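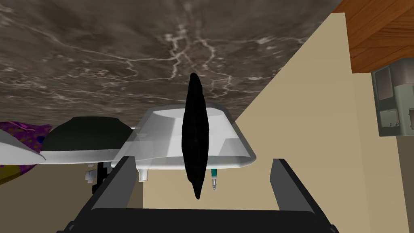
A reader wrote in to ask how long she should wait before washing her face after a chemical peel, and whether she could go straight back to her usual night cream. The short answer is the next morning for washing and five days for the cream. The longer answer is the routine below, written for light peels done in an office. If you had a medium or deep peel, follow the sheet your provider gave you.

Before the appointment

Stop retinol, scrubs and any exfoliating acid five days ahead. Don't wax or shave the area the day before. Tell the office if you get cold sores, as you may need a prescription first.

What to have at home

A gentle cleanser with no fragrance
A plain moisturizer or ointment
A mineral sunscreen, SPF 40 or higher
Clean, soft towels

I use the Climix cream cleanser and Stesodix ointment, but any bland products will do.

The first 24 hours

Leave the skin alone. Skip makeup, hot showers, the gym and the sauna. If your face feels tight, put on a thin layer of ointment with clean fingers. Some redness and stinging is normal. A cool, damp cloth held on the skin for a few minutes helps.

Days two through five

1. Wash morning and night with lukewarm water and your fingertips. No brushes or washcloths.
2. Pat dry and moisturize while the skin is still a little damp.
3. Put on sunscreen every morning, even if you plan to stay in.
4. Let flakes come off by themselves. Picking can leave dark marks that last for months — longer on deeper skin tones.

If the flaking bothers you, add more moisturizer.

Going back to your routine

Bring products back one at a time once the peeling has stopped. Start with makeup, then vitamin C, then retinol. Give each one a couple of days. The night cream our reader asked about, Grener Renewal, has retinol in it, so it goes last.

When to call the office

Call if you see blisters, yellow crusts or swelling that gets worse after the second day, or if you have a fever. Call about pain that keeps you awake, too.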